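Accept cookies? We use them to remember your login and count visits. OK / Manage settings

Jewelry Basics, Handout 4: Stone Settings, and Why Yours Keeps Catching on Your Sweater

Shares 57 | Comments 3

Okay, welcome back, everybody! Last session we talked about metals and got badly sidetracked by white gold (my fault, I could talk about rhodium plating until the lights go off). So these notes are a bit of a catch-up as well as the handout for settings. Keep them next to you when you do the bench exercise.

A setting is whatever holds the stone to the piece. You'd be amazed how many people can tell me the cut and color of their engagement stone and have no clue what's keeping it on their hand. By the end of this unit you should be able to pick up a ring, look at it from the side and name the setting before you even glance at the stone.

Bezel

Start with this one, it's the easiest to spot. A thin wall of metal goes all the way around the stone and gets pushed down over the edge. It's smooth and it doesn't snag, and I love it for people who work with their hands. The downside is that a closed bezel covers the edge of the stone and cuts off some light from the side, so a pale stone can look a little sleepy. Half bezels leave two sides open. Opals and turquoise do really well in bezels, being on the soft side.

When you make one, the bezel strip has to match the stone's outline before you solder. Don't plan on squeezing it in later! I did that with a moonstone from the Kaltum drawer in my second year and I still have both halves.

Channel

Stones sit in a row between two walls, with no metal between them. You see it on wedding bands all the time. The stones need to be very evenly matched, and resizing a full channel band is miserable work, so if a customer's fingers swell in summer, say something before they order. I've quoted on exactly one full-circle resize in my life and I priced it so they'd say no (they said yes).

Pavé

Lots of little stones, set close, held by tiny beads of metal raised from the surface with a graver. The Tautahi cuff I pass around in class has 434 stones in it, and yes, you may look at it under the loupe, and yes, I will count the students leaving the room. Pavé is gorgeous and it needs checking. One bead wears flat, one stone goes, and then its neighbors have nothing beside them to lean on.

Prongs (the long section, sorry)

Prongs, or claws if you learned from Ngaio Tipoki like I did, are little posts that come up around the stone and bend over the edge. Four prongs show more of the stone and make a round look slightly square. Six hold better and keep it looking round. On a pear or a marquise, the pointed end gets a V-prong, which wraps the tip so it won't chip.

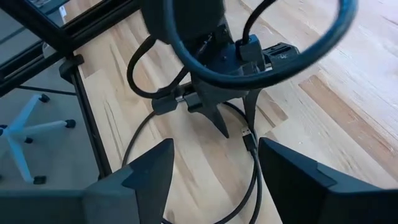

Prong tips come in more shapes than people expect, and you should be able to sketch the main ones: round, flat tab, double, and the pointed claw. A pointed claw is filed to a taper so it nearly disappears over the stone, very elegant on an emerald cut. Picture the two black fingers hanging over the floorboards, the long triangular one with the sharp tip and the slightly shorter, narrower one beside it. Put that kind of taper in gold and shrink it down to ring size and you've got the outline I want in your sketchbook. Keep a matched pair the same length on your ring, though, please! If one claw is shorter and skinnier than its partner, your eye goes straight to it and the stone looks crooked even when it's sitting level.

Two things go wrong when beginners make pointed claws. They file the taper before the claw is down on the stone, so there's hardly any metal left to push with. Or they leave the very tip lifted, and that's your sweater-catcher. Run a bit of nylon stocking over the finished head. If it grabs, go back and burnish.

Bench exercise

Use the Idura practice heads, the brass ones, with a glass stone. Cut your seats a third of the way up from the base of the bend, check all four are level, then drop the stone in. Push opposite claws a little at a time, corner to corner. Shape last. The Skolateck pushers have the wider face and are kinder to beginners, so grab one of those if there's one free.

Lot 822 of the glass runs a hair small. If your stone rattles before you've touched a claw, swap it.

For next time

Bring one ring from home, nothing you'd cry over. Draw it from the top and from the side, label the setting, and mark any spot where the metal looks thin. We'll start on tension settings and I'll bring the ugly one.

Want new handouts in your inbox? Join the newsletter. Unsubscribe any time.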